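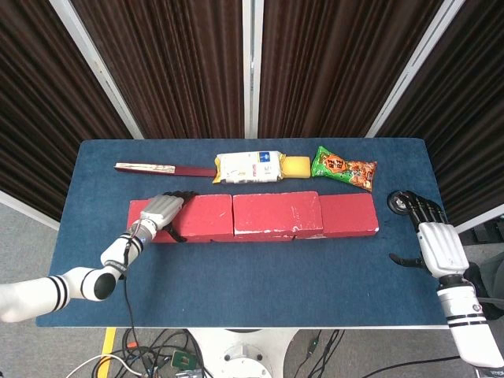
Abb. 1: Tisch 2, Bausteine in einer Reihe, dahinter Kleinteile und verpackte Ware

# Prüfliste Arbeitstisch und Baumaterial, Raum Irberg

Prüfende Person: Ásdís Baldursdóttir
Prüfmonat: Januar
Geltungsbereich: Tisch 2 einschließlich der darauf befindlichen Gegenstände, Lagerfach Vuka, Verkehrsfläche vor dem Tisch
Bewertung: i. O. / Mangel gering / Mangel erheblich / nicht geprüft

## A. Tisch und Auflage

- [x] **A1 Standfestigkeit des Tisches.** i. O. Bei seitlichem Druck kein Kippeln feststellbar.
- [x] **A2 Filzauflage, dunkelblau.** i. O. Die Auflage ist vor jeder Nutzung abzubürsten. Farbsplitter dürfen nicht auf dem Filz verbleiben.
- [x] **A3 Freie Verkehrsfläche.** i. O. Gemessen wurden 700 mm, gefordert sind nach Hausordnung 600 mm.
- [ ] **A4 Kantenschutz.** Nicht geprüft. Wird bei der nächsten Begehung nachgeholt.

## B. Rote Bausteine

- [x] **B1 Vollständigkeit.** i. O. Der Bestand stimmt mit der Inventarkarte Nr. 19 überein.
- [ ] **B2 Lackierung.** Mangel gering. An Kanten und Flächen sind weiße Abplatzungen und Schürfstellen vorhanden. Der längste Stein der Reihe weist an der vorderen Unterkante einen hellen Schürfstreifen auf. Die Steine dürfen weiter verwendet werden. Eine Ausbesserung mit Rosturex ist erst nach Freigabe durch die Materialverwaltung zulässig.
- [x] **B3 Splitter und scharfe Grate.** i. O. Prüfung mit dem Handschuh, keine Befunde.
- [x] **B4 Aufbau in einer Lage.** i. O. Die Steine sind ohne größere Zwischenräume aneinanderzusetzen.

Für den Aufbau in zwei Lagen gilt ergänzend, dass die obere Lage die Stoßfugen der unteren zu überdecken hat. Mehr als zwei Lagen sind auf der Filzauflage nicht gestattet.
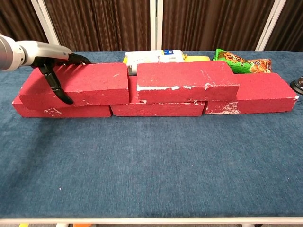

- [x] **B5 Verband.** i. O. Drei Steine unten, zwei Steine oben, Fugen versetzt. Der linke obere Stein sitzt geringfügig nach vorn verschoben. Ein Mangel wird hieraus nicht abgeleitet — die Auflagefläche ist ausreichend.
- [ ] **B6 Stirnseiten.** Mangel gering. Am rechten Ende des rechten unteren Steins ist die Farbe stellenweise abgerieben. Bei der Ausbesserung nach B2 mitzuerledigen.

## C. Weitere Gegenstände auf dem Tisch

- [x] **C1 Gelber Schwamm.** i. O. Austausch im üblichen Turnus, Bezug über Biwott.
- [x] **C2 Rotbraunes Stäbchen mit Papierhülle.** i. O. Die Hülle bedeckt nur einen Teil des Stäbchens und ist zu belassen.
- [ ] **C3 Verpackte Ware.** Mangel gering. Die grüne Snacktüte liegt leicht schräg zur Reihe. Auszurichten ist parallel zur hinteren Tischkante. Das weiße Päckchen ist nicht zu beanstanden.

## D. Maßnahmen

| Nr. | Maßnahme | Zuständig |
|---|---|---|
| B2, B6 | Freigabe der Ausbesserung einholen | Materialverwaltung |
| C3 | Tüte ausrichten | Nutzergruppe |
| A4 | Nachprüfung | Baldursdóttir |

Erhebliche Mängel wurden nicht festgestellt. Der Tisch bleibt zur Nutzung freigegeben. Die Liste ist im Lagerfach Vuka abzulegen, eine Abschrift geht an die Hausverwaltung Irberg.

gez. Á. Baldursdóttir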